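견적서 받고 이틀째 째려보는 중. 짧게 끊어서 써봄. (2018-06-28)

---

**1/**
우리 팀 하반기 장비 예산 얘기. Colbridge에서 핸드헬드 그리퍼 50대 일괄 구매 제안이 왔다. 50대. 지금 쓰는 것도 제대로 못 돌리는 팀한테.

---

**2/**
영업 담당 Hubert Sadowski 님은 친절하다. 메일 답도 빠르다. 그런데 "수량이 늘면 데이터도 그만큼 는다"는 문장에서 멈췄다. 늘어나는 건 충전기랑 고장 접수 아닌가?

---

**3/**
견적서에 적힌 것: 본체, 운송 케이스, 1년 보증.
안 적힌 것: 예비 손가락, 나사, 캘리브레이션 인건비, 반송비.
작년에 Biduvora 장비 살 때도 똑같았고, 그때 소모품비가 결국 운영비 항목을 다 먹었다.

---

**4/**
Ju-won Seo 님이 만든 엑셀을 다시 열어봤다. 손가락 교체 주기 칸이 비어 있다. 물어보니 업체가 숫자를 안 준다고. 교체 주기를 모르는데 3년 총비용을 어떻게 내나. 그래프만 예쁘다.

---

**5/**
"1,000시간 내구 시험 통과"라는 말도 있길래 시험 조건을 달라고 했다. 돌아온 건 브로슈어 PDF. 빈손으로 여닫은 1,000시간인지, 천이나 그릇을 집으면서 채운 시간인지 한 줄도 없다. 나한테는 그게 제일 중요한데.

---

**6/**
Flynn Hoani는 일단 사고 보자는 쪽. 9월 지나면 예산 회수된다고. 맞는 말이긴 하다. 그래도 회수당하기 싫어서 산 장비가 창고에서 어떻게 되는지 Paluldale 사무실 가본 사람은 다 안다.

---

**7/**
그리고 우리 작업은 시험대 위에서 하는 게 아니다. 남의 집 방에서 한다. 침대 있고, 선풍기 있고, 천은 늘어지고, 사람 팔다리가 바로 옆에 있다. 사양표의 "작업 반경" 칸 만든 사람은 이런 방에 들어가 본 적이 있나 싶다.
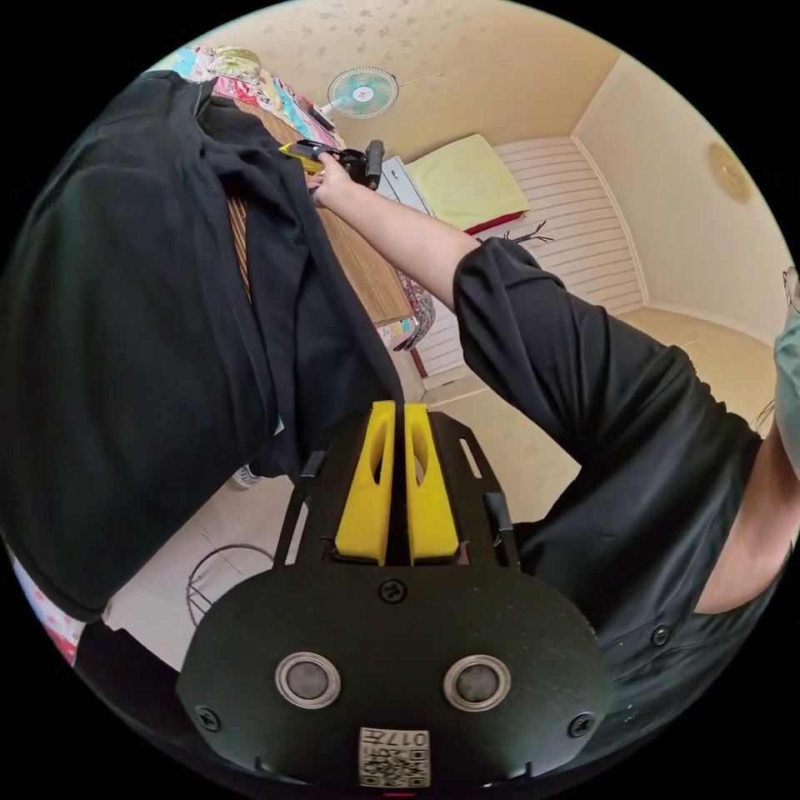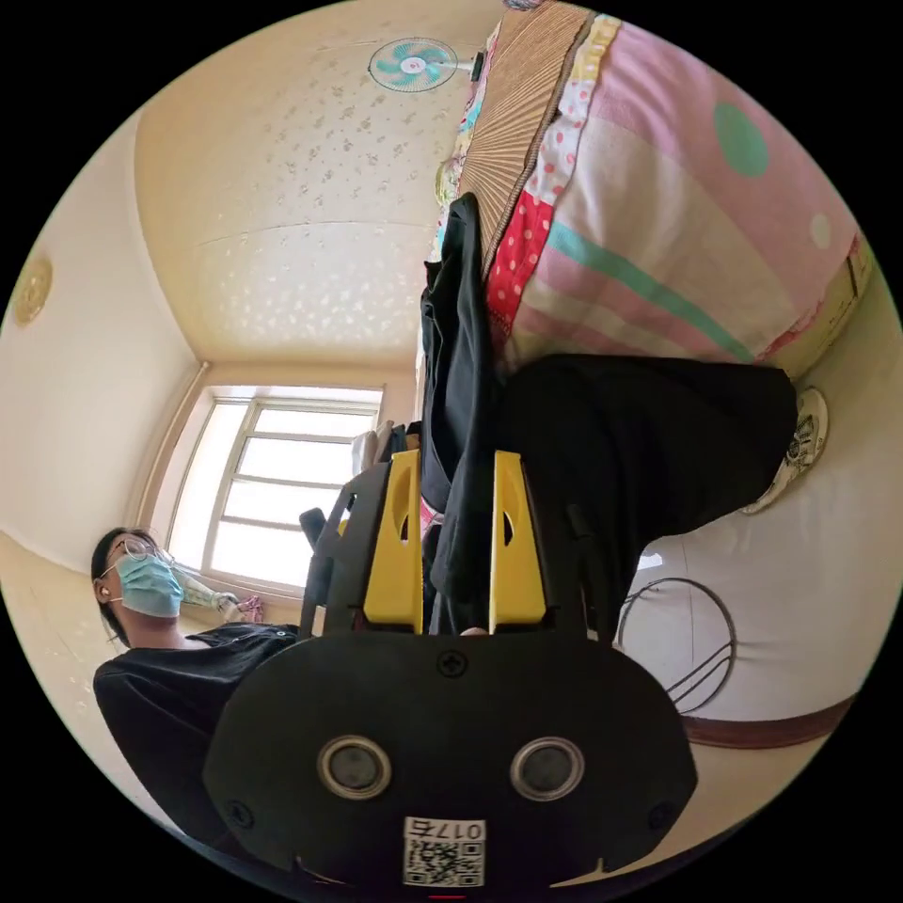 ---

**8/**
그래서 내 역제안은 2대. 두 대만 석 달 빌려서 실제 가정집에서 굴리고, 고장 기록은 우리가 직접 적는다. 대여료를 나중에 구매가에서 빼주면 더 좋고. 안 빼줘도 50대 잘못 사는 것보다는 싸다.

---

**9/**
Colbridge에 보낸 질문 목록:
- 손가락 단품 가격과 납기
- 표면 커버에 흠집 났을 때 보증 되는지
- 수리 보내면 대체품 주는지
- 펌웨어 업데이트가 유료로 바뀔 가능성
- 내구 시험 조건 원본

아직 첫 번째만 답이 왔다. 납기는 "협의"란다.

---

**10/**
McPhee 쪽 견적도 따로 요청함. 거기라고 믿는 건 아니고 비교할 종이가 한 장은 더 있어야 해서. Gearóid Mac Giolla 님이 거기 제품을 써봤다고 하니 통화부터 할 예정. 케이스 경첩 얘기만 한참 들을 것 같긴 한데 그런 얘기가 브로슈어보다 낫다.

---

**11/**
혹시 이런 장비 대량으로 사본 분 있으면 첫해 수리비가 본체값의 몇 퍼센트였는지만 알려주세요. DM도 됩니다. 업체 분들 홍보 답글은 사양할게요.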